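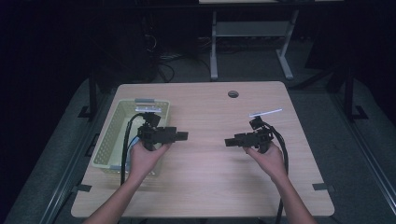

Issue 8, page 312

Review: the Saddale tabletop, light wood, with cable hole

by Thịnh Hà

I bought the Saddale in November, after many years of working on a kitchen table which was never meant for work. I do small jobs at home: sorting parts, fixing cables, putting things into baskets and taking them out again. For this kind of work the table matters more than people believe. A chair can be average and you will live. A bad table makes you tired in one hour.

First the surface. It is a light wood with a pale oak grain, and the color is calm. My old table was nearly black, and every small black screw disappeared on it. On the Saddale I find them at once. On the other side, white things are now a little harder to find, for example paper tags and thin plastic strips. I had to learn to put them always in the same corner. I think this is a fair exchange, because I have many more black things than white things.

The grain is quiet. Before this one I looked at the Dromik in the shop, and it has a strong pattern with big dark knots. It is beautiful for dinner, but when I put small pieces on it my eyes did not know where to go. If you work in the evening, as I do, with most of the room dark, I recommend to choose the plain one.

The corners are rounded. I did not care about this when I ordered it, and now it is perhaps my favorite thing. I walk past the table many times a day and the corner of the old one has given me bruises on both legs. The Saddale has touched me also, but softly.

Now the hole for cables. It is round and it sits near the far edge, a little to the right of the middle. In the catalog it looks like a good idea, and it is a good idea if your equipment stands at the back of the table and stays there. A lamp or a screen will be happy. For things which you hold in your hands it does not help. The cable must come toward you, so it goes down over the front edge, close to your arm. I tried to send one cable back through the hole and then forward under the table, and I needed an extension for this, and after two evenings I took it all out again. I would like a second opening in the front part, or only a small cut in the edge where a cable can rest. The maker could add this easily, I think.

A few words about the fixing. The top is held to the frame by small dark brackets, and you can see one of them at the left edge and one at the right. They are not pretty. My wife asked if I forgot to put the covers on. There are no covers. But they hold the top well, and when I lean on the table with both forearms, it does not move. I tightened them once more after the first week and since then I left them alone. Please check yours too, the instructions say nothing about it.

I keep the table on gray carpet, and I was worried about this. Carpet is soft and a light table can swing on it like a boat. The Saddale needed some days to sink a little and then it became quiet. If your carpet is very thick I cannot promise the same.

The size is enough for one person with both hands busy and a basket in the corner. It is not enough for two persons. My daughter sometimes wants to help me and then we have four elbows and no space. For a family I would look at something longer.

About the basket, because a neighbor has asked me where to buy it. It is a Purba, pale green going to yellow, plastic, with low sides and a lattice of small holes in the walls. I was not sure about it at first. The low sides are the reason I kept it. You can bring your hand in from above with a tool in it and you do not hit the rim so often, as you do with a deep box. Dust falls out through the holes, and if you wash it, the water goes out by itself. Very thin things can put their end through the lattice, so for needles or wire it is a wrong choice. I use gray clips on the rim. They are sold for other purposes but they fit, and I hang on them whatever I do not want to lose at the bottom.

The Umetti basket costs less and I had it before. It is deeper and the walls are closed, and after some months the rim of mine was cracked. Maybe I was unlucky. I still use it in the garage for rags.

Cleaning of the table is simple. A cloth with a little water, then a dry cloth. I made one ring with a hot cup in the first month, and I was angry with myself, but with patience it went nearly away - only I know where it is. I have not tried any oil or polish and I will not try, as long as it looks good without it.

The price was a little under 1,000 with delivery, in my case with the frame included. It is not cheap for a table of this size. The Dromik was cheaper by around 312, and if you do not mind the knots and the sharp corners, it will also carry your things. I paid more for the calm surface and I do not regret it.

What I would change: the place of the cable hole, the look of the brackets, and one sentence in the instructions about tightening. What I would keep: all the rest, and first of all the corners.

I am told that a darker version will come later. I have not seen it and I will stay with the pale one.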